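Getting upright-tube demos that your policy can learn from

I've been collecting hand-held gripper demos for our Grordale project since October, and I threw away a whole first batch before I worked out what I was doing wrong. So this is the walkthrough I wish I'd had.
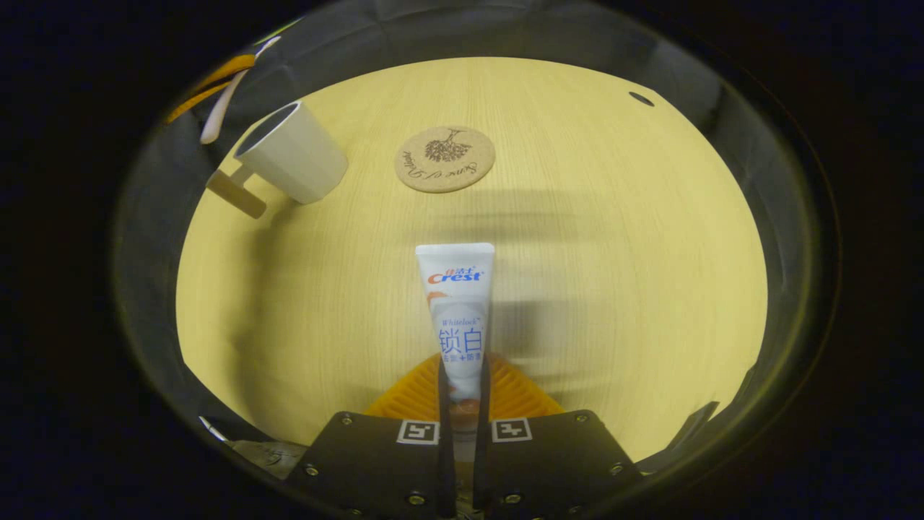 Kanokwan Srithong read my draft and wrote back that I was starting in the wrong place: people should sort out their marker checks before they touch a single object, or they'll be re-recording everything by the weekend. Fair enough! We'll do the markers first.

Step 1: Check the markers

There's a small square marker on each side of the fingers, and your gripper width comes from the distance between them. Open and close the fingers fully 12 times and run the width script on that clip. You want a smooth wave with flat tops. If you see spikes, clean the markers and look at your lighting (my desk lamp was the culprit, twice). Save the open and closed values in the session file. I forgot this once and had to guess them later, which was a miserable afternoon.

Step 2: Set the table

I use a light wooden tabletop and leave a few ordinary things out, like a coaster and a cup. Move them between takes. My first batch had everything in the same spot every time, and the policy learned to go to where the coaster was - it didn't care about the toothpaste at all.

Step 3: Record the grasp

Hold the tube cap end up between the fingers when you finish, with the printing toward the camera. Toothpaste tubes are good practice objects because they're soft and they lean. Close slowly, wait a beat, then lift. The pause matters more than I expected. Without it the close and the lift blur together in the action data and you get a policy that lifts too early and squeezes air.

Vary your approach too. Come in from the left, from the right, a bit high, a bit low. I still catch myself doing the same comfortable swing over and over, so now I keep a sticky note by the keyboard that just says LEFT.

Step 4: Throw things out

I recorded 900 takes and kept 500. Most of the rejects were lost tracking, plus a bunch where my own hesitation was all over the motion. Be picky here. If you wouldn't want the robot copying it, bin it.

Step 5: Train and test

I trained with Pereo on its default settings, only changing the image crop so the fingers stayed in view. Then I ran 196 trials with the tube in fresh positions, and it picked up and held the tube upright in most of them. The failures were nearly all at the far side of the table, where I had hardly any demos (my arm gets tired, what can I say).

Next I'm adding those far-side takes and trying the same recipe on taller bottles. If you've got a better way to log the open and closed values, please send it over, my session files are a mess.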